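31 December 2025

Workshop notebook, manipulation bench. Equipment planning for the coming budget year.

**Purpose of entry**

This entry records the position on the second arm, the hand and the compute allocation as it stood at the close of December. It replaces the loose notes kept in the back of the previous volume, which should no longer be relied upon. Colleagues preparing their own requests are asked to initial any figure they carry forward.

**Current position**

All planning work is at present carried out in simulation. The kitchen environment has been rebuilt on the Meltlow scene package, and the same tabletop tasks are being run there that we intend to run on the physical bench. The budget question is how much of the bench has to be bought before those tasks can be moved across, and how much can be deferred until the simulated results are stable.

The arm model is settled. Changing it would mean recalibrating the controllers and rewriting the reach limits, and no labour has been set aside for either. The end effector is still open. We have been working with a multi-fingered hand in the simulator, and the request therefore has to cost a hand of that class against a plain parallel gripper.
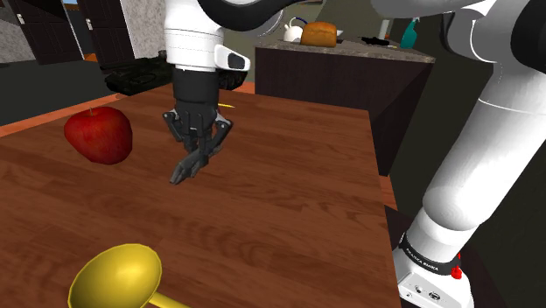 *Fig. 1. Simulated arm and multi-fingered hand over the kitchen table; apple and ladle at left.*

**Quotations held**

- Drinau, mounting plate and pedestal: $3,643, freight included.
- Closon, cable management, emergency stop circuit and guarding: $1,646, freight extra.
- Joubert, multi-fingered hand: written quotation not yet received. The verbal figure has been left out of this entry deliberately.

The Drinau plate is drilled for our bolt pattern and needs no machining. The Closon guarding is supplied flat and would be assembled here. Both suppliers will hold their price for the usual period, but Closon charges a restocking fee of 10 per cent on cancelled orders, so that order should not be placed until the hand is approved. If the hand is refused, the guarding can be ordered in a smaller size.

Note on freight: last year's request was returned to us with the freight line queried. It should be entered separately this time, with the supplier's own wording attached, and the colour-coded summary sheet left off. Finance did not use it.

**Props and consumables**

The object set has been treated as a minor item in past requests and was underestimated each time. Grasping trials on the physical bench will need several copies of anything that bruises or chips. Fruit should be costed as moulded replicas with a small allowance for the real article. Crockery and glassware are to be bought in sets from an ordinary kitchenware supplier. Knives are to be blunted before they come onto the bench, and the cost of having this done belongs in the props line.

Flat items remain unresolved. A card or a thin blade lying on a tabletop is a harder pick for any hand than an apple is, and the comparison between the two end effectors should be made mainly on such items. Ten picks per object is too few to support a purchase of this size. The protocol has been amended to 100 per object, per end effector, with the object poses drawn from one shared list.

The simulated layout used for planning reach and table size includes a knife, a strainer with a long handle, an apple, a card and a small fruit, with a plate, a glass bottle and a white pot standing at the far end.

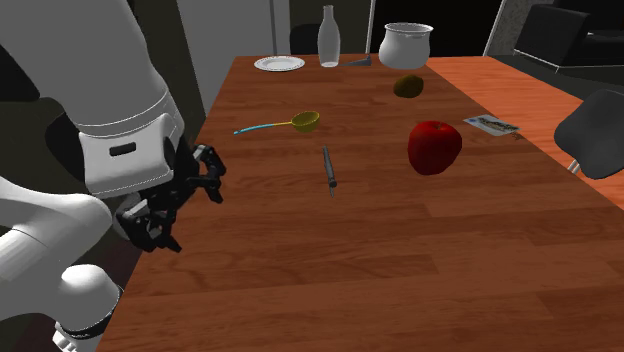

A remark from the electronics bench, entered at their request, was that the hand should not be costed without a spare finger module and a second cable set, as the last purchase of this kind sat idle for most of a term while parts were on order. They would prefer to see the request delayed than see it go forward without spares. They asked further that the service agreement be quoted for the full life of the equipment and not for the first year alone.

The point is accepted. Joubert has been asked to revise the quotation to show spares and service as separate lines. If the revised total exceeds the ceiling for a single item, the hand and the spares will have to go in as two linked requests, and the wording of the justification must make the link plain.

**Compute**

No new workstation is requested. The existing machine renders the Meltlow scenes at an acceptable rate with one camera enabled. With two cameras it slows noticeably, and trials of that kind are to be queued overnight. The licence renewal is carried under software and does not appear in this request.

**Outstanding**

- Joubert quotation in writing, with spares and service shown.
- Freight wording from Closon.
- Floor loading for the pedestal position: the drawing in the cabinet predates the renovation and must be checked against the current one.
- Props list to be priced and attached as an appendix.
- Parallel gripper runs in simulation to be started on the shared pose list.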